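Saturday, January 17, 2026

I have now watched the first season of Hafstein twice, and I'm halfway through a third time, and I need to talk about it somewhere that isn't my family's group chat because they've muted me.

If you haven't run into it yet, Hafstein is a dance competition show, except the couples aren't famous and half of them aren't couples. There's a retired bus driver with his granddaughter. There are two dentists from the same practice who clearly had never touched each other's hands before week one. They get paired up in a former fish hall, they get five days to learn a routine, and then they perform it in front of a live crowd that stands the whole time like it's a concert. No voting app! The crowd just makes noise and the judges decide whether the noise was earned.

I put off watching it for months. I was worn out on dance shows. The last few I tried spent so long on the sob stories and the drum rolls that I'd get maybe nine minutes of dancing in an hour, and most of that was shot from so close up I couldn't see anybody's feet. I don't know who decided that we want to look at chins during a quickstep.

Hafstein shows you the feet. I cannot tell you how happy this made me. There's one wide shot from the balcony that they'll hold for almost a whole number, and you can see the pattern the dancers are making on the floor, and you can see when they drift, and you can see the moment one of them notices and pulls the other one back. In the third episode the dentists lose the beat completely during a foxtrot and for a few bars they just walk. They walk very elegantly, looking at each other in total panic, and then they catch it again and the crowd goes bananas. I rewound that so many times. My tea went cold and I made another one and that went cold too.

And the music! Most of it is played live by a house band wedged in under the stairs. They do old standards, they do some big movie numbers, and in episode six they do a slowed-down version of the theme from Brotside that gave me actual goosebumps.

Which brings me to Brotside, because I can't write about one without the other.

Brotside was the soap I grew up on. It ran every weekday after school and my grandmother and I watched it together with a plate of crackers between us. It was about a family that owned a ferry line, and over the years they lost the ferry line, got it back, sank one of the ferries for the insurance, and found out that the captain was everybody's father. I've seen it listed at 581 episodes, which sounds right to me and also sounds low, given how long that one wedding took. The theme song was this bouncy accordion thing with a key change in the middle. You could hear it through the wall from the neighbors' place a half second behind ours.

So when the Hafstein band started in on it, slow, with just the piano, I didn't recognize it at first. I was folding something and sort of humming along and then I stopped and thought, why do I know all of this? And then the accordion came in at the key change, and the bus driver and his granddaughter did this turn out of the corner where she goes under his arm and comes up on the other side, and I was gone. Full tears. I called my sister. She said "is this about the dancing show" before I'd said hello.

They scored well for it, too, though I'd have given them more. One of the judges said his frame was too soft. Of course it was soft, he was dancing with his granddaughter to the ferry song!

About the judges. There are three, and I like them more every time through. The one on the left used to choreograph for movies and she's very dry. She'll sit there with her pen through a routine that has the whole hall screaming, and then say "your left foot was interesting" and leave it at that. The one in the middle gets up and demonstrates. He cannot help it. In the finale he's out of his chair before the last couple has finished bowing, showing them how he would have done the dip, and he's got his reading glasses on a cord and they go flying. The third one is the softie and I suspect she's the reason the dentists made it past the halfway point. I'm grateful to her.

A few things I don't love, in the interest of fairness. The host talks over the ends of numbers. It's a small thing but it makes me crazy, the last note is still hanging there and he's already saying "wow, wow, wow" into the microphone. The costumes in the "under the sea" week were a mistake (you can't see anybody's line in a foam fin). And there's a results segment in every episode that goes on for so long I've started doing chores during it. I get a surprising amount done. The kitchen drawers have never looked better.

I also think they sent the wrong pair home in episode seven, and I'll go to my grave with that one. If you've seen it you know. The tango. I had to go outside for a minute.

Now for the exciting part. There was a live show!

Over in August the production took five of the couples on a short tour, and one of the stops was the old Bikmont theater, which is under an hour from me if the bridge is behaving. It holds more than 2,000 people and I'd only ever been there for a school choir thing, so I had no idea how good it sounds when it's full. I bought my ticket the morning they went on sale, sitting in the parking lot at work with my phone plugged into the car. I paid $60 and got the second balcony, which might sound like a bad seat, but remember what I said about the wide shot. I had my own personal wide shot for the whole evening.

They opened with all five couples on the floor at once, doing a waltz, no lights except one big warm one from the side. People started clapping and then they sort of forgot to keep clapping. After that it was one number after another with hardly any talking in between. The dentists did the foxtrot, the same foxtrot, and when they got to the spot where they'd lost the beat on TV they stopped and walked it. On purpose! Looking at each other the same way! The entire balcony lost its mind. The stranger next to me grabbed my arm and I grabbed hers back. We ended up splitting a bag of peanuts at intermission and comparing our episode seven grievances, and I'm pleased to report that she agrees with me.

The bus driver didn't tour, which I knew going in. His granddaughter came by herself and did a solo to the Brotside song, the fast version this time, with the accordion player walking around her. I'd promised myself I wouldn't cry in a theater. I lasted until the key change.

I got home after midnight with my ears ringing and couldn't sleep, so I put on episode one again.

I've been asked by a couple of readers where to start, and my answer is the beginning, don't skip around. Episode one is slow and the sound is a bit off in the first ten minutes. Stick with it. By the end of episode two you'll have picked your pair and you'll be unbearable about it. If you truly only have time for one, go with six, but you'll get more out of the ferry song if you've been with those two from the start. And if you never saw Brotside, don't worry, my brother-in-law hadn't either and I heard him sniffling from the other room.

There's also talk of a sister show called Hadar, same producers, with ice skating in place of dancing. I've watched the one trailer that's out and there's a shot in it of two people just gliding backward across an empty rink in what look like their regular work clothes, and I would like to see that immediately, please. I don't know a thing about skating. I didn't know a thing about foxtrots a year ago either and now I have opinions on heel leads.

Season two of Hafstein is supposed to have a bigger hall, which makes me a little nervous. I like the fish hall. I like that you can see people's coats piled up along the back wall. But I'll be there on the first night with crackers and a blanket, and I've already warned the group chat.

Let me know in the comments who your pair was. And if it was the tango couple, come sit by me.

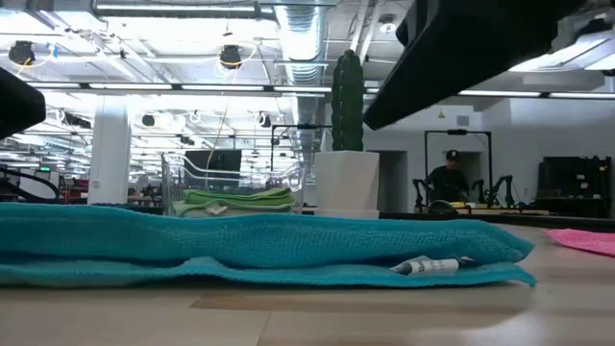
Turquoise and pink towels, results-segment hour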